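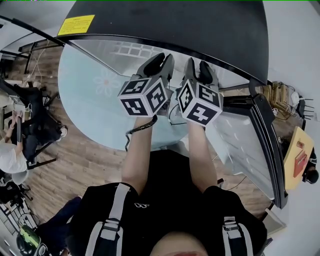
Fig. 1. Two-handed demonstration at the round glass table. Each gripper carries a marker cube.

Handout 4: Recording demonstrations with hand-held grippers
Jasville course in robot teaching, October term. Revised April 30, 2026.

4.1 Setup
In remote control the operator moves a real arm and watches it respond. With hand-held grippers the arm is left out. The operator does the task directly, and the pose of each gripper over time becomes the training signal. The policy is later run on an arm fitted with matching fingers.

The pose is taken from the marker cubes. A face seen at a steep angle gives a poor estimate of rotation, so turn the wrists slowly and do not cross the forearms. Glass reflects ceiling lights; check for glare before recording.

4.2 Views
The overhead view gives the layout of the table and the position of both hands. The gripper view gives the contact area between the fingers, together with a good deal of background.

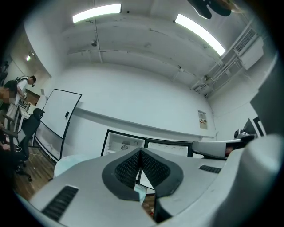 Fig. 2. View from a gripper. Dark textured padding lines the notch; straight edges in the room bend with the lens.

Do not crop the background at this stage. The Enside tool removes lens distortion before the frames are passed on.

4.3 Data for the exercise
The Berkadov set holds 440 demonstrations. Of these, 224 use both grippers. Almost 249 minutes of recording remain after trimming.

Work through the following before the lab:
1. Plot gripper opening against time for 2 demonstrations.
2. Mark the start and end of each grasp.
3. Estimate the delay between the two views.

Reading: Tu notes, sections on pose estimation and time alignment.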